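3.2 Placement of loggers in the shared offices

Indoor temperature and relative humidity were recorded in 63 offices in Breten and Zostport over one heating season. Each office received one logger, set to store a reading every 900 seconds. Loggers were kept at desk height, out of direct sunlight and at least 60 cm from any radiator, screen or desk lamp. Where a desk stood against an outside wall, the nearest inner desk was used instead. Occupants were asked to leave the logger where it was, and to write down on the card supplied any day on which it had been moved.

Desk surfaces differed between the buildings. Those in the Sivumeck building were mostly white and those in the Kombo annexe mostly dark, and the two groups are treated separately in Section 4, as surface colour may affect readings taken close to a sunlit window. Figure 2 shows a small black box-shaped device on a white tabletop. 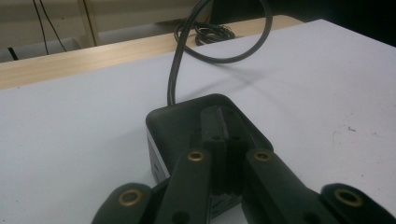
Figure 2. Small dark device on a white tabletop.

One reviewer objected that desk height is a poor choice for seated comfort, as cold air collects near the floor and complaints in older buildings usually concern the feet. The same reviewer asked for readings at ankle level in at least part of the sample. We accept the point for the ground-floor rooms. A second logger was therefore placed under the desk in 3 of these, and the difference between the two heights is given in Table 5. It was largest in the first hour after the heating came on and small by midday. The desk-height values are used in all other tables.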